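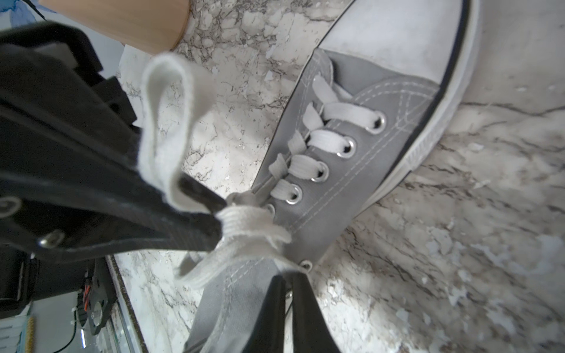

*Gray canvas, white laces, one bow.*

**In Defense of the Shoelace**

My brother-in-law has not tied a shoe in two years and would like you to know it. His sneakers have a stretchy contraption where the laces used to be, and he steps into them at my front door with the air of a man boarding his own yacht. I am still down on the bottom stair at that point, making a loop. He waits. He has started to hum while he waits.

I have been told that laces are finished. The Clirnport mall has a whole wall of slip-ons where the lace-ups used to hang, and the young man who works there spoke to me about "friction in the morning routine." I asked if he had any canvas low-tops with eyelets. He did, in the back, by the returns. They were marked down, so I bought two pairs, and I would like to thank everyone who gave up on them.

Let me grant the other side its points. A lace comes undone, usually on an escalator. The little plastic tip falls off within the year, and after that you are threading a dandelion through a hole. White ones stay white until you leave the store. A double knot that has been rained on can only be opened with a fork, and I keep a fork for this. It lives in the hall drawer with the dead batteries.

All true. I still think a bow is worth the trouble.

A laced shoe is the only thing most of us wear that we fit to ourselves every day. My left foot is bigger than my right, and by evening they are both bigger than they were at breakfast. Elastic takes a guess at this. A lace lets you have an opinion. You can go snug over the top and easy at the toes, or skip an eyelet where the bone sticks out, as my mother did all her life on the advice of Eftychia Zacharopoulos, who ran the shoe repair in Jarkthorpe and thought most foot trouble was bad lacing. She charged 800 for resoling a pair of boots when I was small, in a currency that has since been retired, and she relaced them for nothing before she let you have them back. You stood at the counter while she did it. You were expected to watch.

Then there is repair. When the elastic goes in my brother-in-law's shoes, the shoes go too. When my lace snaps, I tie the ends together and walk around with a lump for a month – I'm not proud of the lump – and then I spend a couple of dollars. I have had canvas sneakers outlast three sets of laces and one car.

I'll admit the teaching of it is grim. I spent most of March on the kitchen floor with my niece, who is six and had been sent home with a note asking that she come to school in shoes she could manage. Her father's view was Velcro. Mine was that a child who can work his phone can work a bow. We tried the rabbit and the tree. We tried two bunny ears. She made a number of knots I have not seen before or since, and one of them included my sleeve.

She has it now, more or less. The loops come out different sizes and the whole business slides toward her little toe by lunch, and she will stop dead in a crosswalk to do it over. Her father stands there in his slip-ons, holding her backpack, humming.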